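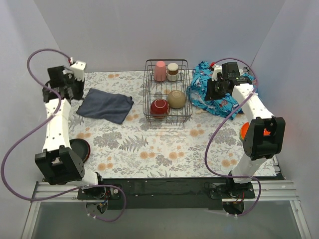 Eststead's public meeting tracker went live in February, and I have used it on most working days since. The tracker is a free website, built for the city by Arabzadeh, that puts council agendas, minutes, votes and spending items in one place. I read it at the dining table with the packets printed out, and I now print a lot less than I did under the old system. Search is the main reason. The old site held scanned PDFs and you had to know the meeting date before you could find anything.

Search covers 855 documents so far. I tried street names, contract numbers and the names of council members. Street names work best. "Pirholm Road" brought up every resurfacing vote and two zoning appeals I had missed. Contract numbers only work if you type the dashes.

The voting record is the part I would recommend to anyone who follows local politics. Each item shows who moved it, who seconded it and how every member voted. Abstentions are listed separately. I checked 31 votes against the signed minutes and found 2 errors, both on amendments. I reported them through the contact form and one has been fixed.

Spending is weaker. Payments are listed by department, with no way to sort by vendor, so following one contractor through a year takes an evening. Grultament, the tool the county uses, does this better, though its search is slow.

Email alerts are fine. You pick a topic and get a message when an agenda is posted. Mine have arrived the same night. The "housing" topic is too broad and sent me 40 alerts, many of them for fence permits.

On a phone the vote tables run off the side of the screen, so use a computer if you can.

Four out of five. I would go back to it for the votes alone, and vendor sorting should be next on the city's list.

Braulio Figueroa
10 May 2026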